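Open Day at the Sosine Workshop - Gallery

Posted 29 April 2023, pics first, proper write-up when I get to it

Quick one. Got over to Sosine for the open day, up to 70 people through the door and one coffee machine. Vega Arroyo ran the bench demo: a robot arm, a desktop PC and a hard drive in a blue caddy. Pretty dry on paper. Kids loved it.

Most of what follows is from the wrist camera feed, which they had up on a big screen. Got there early, stood near the front, still missed half the talk. 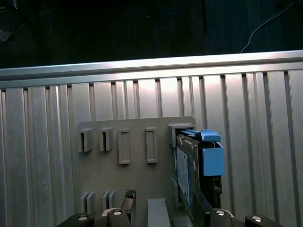 Hard drive in its blue caddy at the slot on the gray board.

Vega says the slots are the hard part. Tight fit, and the arm has to come in straight or it binds. She had us guess how many tries it took the team to get a clean run back in the winter. I said 16. Way off, she just laughed. Somebody asked about force sensing and we got a long answer I didnt write down - sorry. Ask Severino Carretero, he had a notebook going the whole time.
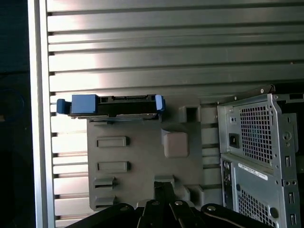 Second talk was Knut Brandes on old office machines and what happens to them. Good speaker, no slides. His point was that pulling drives by hand is slow dull work and people skip steps when there tired. Lots of nodding from the repair shop crowd. Bjartur Lund wanted to know about machines with bent cases, and Knut said come back next year. Fair.

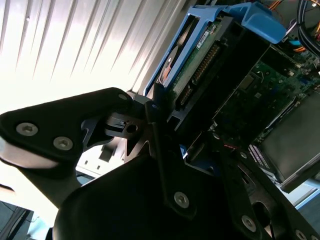

Cables are the other headache, Vega said. Every case is routed different and a gripper needs room for its fingers. She'd like 4 more PC models on the bench before the next open day in June. Sign up at the front desk if you want in, groups of two or more get a slot with her.

Thanks to Yolanda Soler for the ride home. More pics if I find teh other card.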